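Brukham Workshop Series on Technology, Trust and Public Security
Progress report to the Cledell Fund, April 22, 2026

The series is now past its halfway point and, to the mild surprise of its organizers, within budget. Our call for papers drew 114 abstracts, of which seven proposed to define "resilience" once and for all. We accepted two of those and put them on the same panel.

The first workshop, on border databases and the people who maintain them, was chaired by Eleni Kelmendi. Discussion was lively and overran lunch. Ambros Holzer's paper on procurement language has since been revised for the edited volume, and is shorter, as the reviewers asked. Elango Poojary and Sivaprasad Poojary, who are not related and would like the program to stop implying it, are drafting the introduction.

Less happily, the Gowda reading group has met only twice. Its members agree that it is essential and disagree about when they are free. Jouko Laaksonen has taken over scheduling and has our sympathy.

The second workshop, on automation and accountability, takes place in May. Registration stands at 143, and the room holds fewer than that. We request permission to move the unspent translation money to room hire. The travel line is untouched, apart from one taxi we would rather discuss in person.

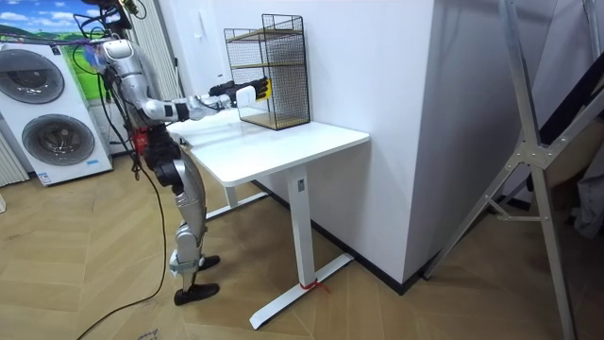

Humanoid robot holding a small white box at a wire mesh rack.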